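Wood-look tile in a kitchen, regrets?

gritty_mitten
Posted Friday, 7:12 pm
We close on the Tomdale house in June and the kitchen floor has to go. My wife wants wood-look tile in beige. I want oak, and I have been told I am a romantic. Anyone lived with the tile long enough to hate it?

subfloor_sal
Ten years on mine. Two dogs, one flood, no damage. It is cold in January and a dropped mug does not survive. Those are my complaints. Buy slippers.

parquetpete
It's a floor wearing a costume. Look down the length of it and you'll find the same knot every few feet, like wallpaper in a motel. If you want wood, buy wood.

subfloor_sal
Pete, you refinished your oak twice and slept at your sister's both times. We read those threads.

parquetpete
And it looked wonderful when I came home.

Kirnell_Kate
The repeat is fixable. Ask how many different faces the pattern has before you buy. Mine has 12, and I opened every box and shuffled them like cards. The installer sighed a lot. Also keep the grout close to the tile color. White grout in a kitchen is a hobby.

gritty_mitten
12 faces, noted. Does beige show dirt?

Kirnell_Kate
It shows coffee. It hides crumbs so well you'll find them with your feet.

lowgrout
Pale beige looks fine to me in a big plain room. Wood-look tile with some use around it:

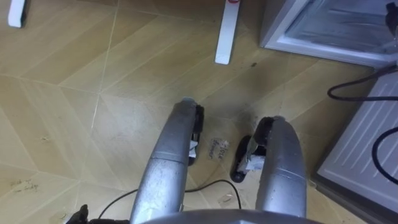
Photo: Babak Hashemi

I'd go one shade darker for a kitchen, but you'd have to talk me out of going gray. Gray had its turn.

parquetpete
I like the beige better than I wanted to. Still tile.

subfloor_sal
Somebody screenshot that, it's the nicest thing he's said since the cork argument.

gritty_mitten
Is a staggered layout worth the extra cuts? The guy at Chauhan quoted me for 113 square feet and got vague when I asked.

Kirnell_Kate
Stagger by a third. If you go by half, long planks can bow and you get lippage in the middle, which your toes will report. And order 10 percent over.

gritty_mitten
Ordering samples tomorrow. My wife has read this thread and would like it known she was right on page one.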